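Week 5 notes - Reading a paper label before you trust it

I promised I'd write up the bits I rushed through in the lecture, so these are the notes for the second half, from the point where I knocked my tea over. If you missed the first half (paper fibres, sizing, why newsprint goes yellow), that's in the Week 4 handout and I won't go over it again.

So, labels. When I started cataloguing I believed every label I met. Somebody had typed it, it was stuck on the box, good enough for me! Then I spent most of a winter on the Zuvatberg seed packets, and I've been suspicious ever since. The collection has 1316 packets in it and the typed labels were all done in one go, decades after the packets were printed. Whoever did it was tidy and quick and guessed a lot. Any packet with a green border got the same date, for instance, and the green border was used by Presport right up until they stopped printing in colour.

What I do now is look at the label last. I start with the object, write down what I can see, and keep my own guess on a separate slip in pencil. Pencil, please. I know I go on about it, but I've seen what a leaky biro does to a flap that had been perfectly clean for eighty years.

A few things to check on your own packets before the tute:

Printer's line. Usually on the bottom flap, tiny, and often folded under. Presport moved its works at least once, so the address can narrow your date a fair bit.

Catalogue number. On the Zuvatberg packets this is the grower's number and has nothing to do with our shelf number. Packet 1173 and shelf 1173 are different things, and yes, I mixed them up myself and had to redo a whole drawer.

Spelling. The variety we now list as Prultutance turns up with one t, with two, and once with a hyphen. Copy what's printed and put the modern form in the notes column. 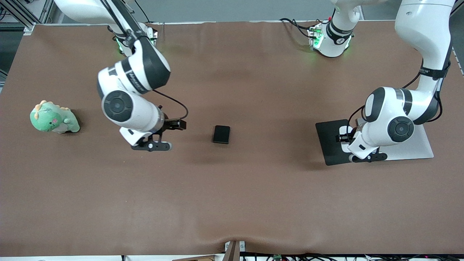
The other trap is the colour of the ink. Reds fade faster than blues, so a packet that looks like a two-colour job may have started life with three. Tilt it under a lamp and look along the surface, you can often pick up the edge of the missing colour that way. I had a lovely beetroot that had gone completely grey and I'd catalogued it as a turnip.

For the tute, bring one packet (your own or from the loan tray) and a filled-in sheet. Leave the date box empty if you can't back it up. I'd much sooner mark a blank than a date you got off the label - I've read those labels too. The Yagi chapter on trade printing is on reserve at the library desk, and the first part is plenty. The second part is all tax stamps, which I happen to love, but it won't be on anything you hand in before October.

Printed Ephemera course notes | Questions: see me after class or leave a note at the library desk | Back to top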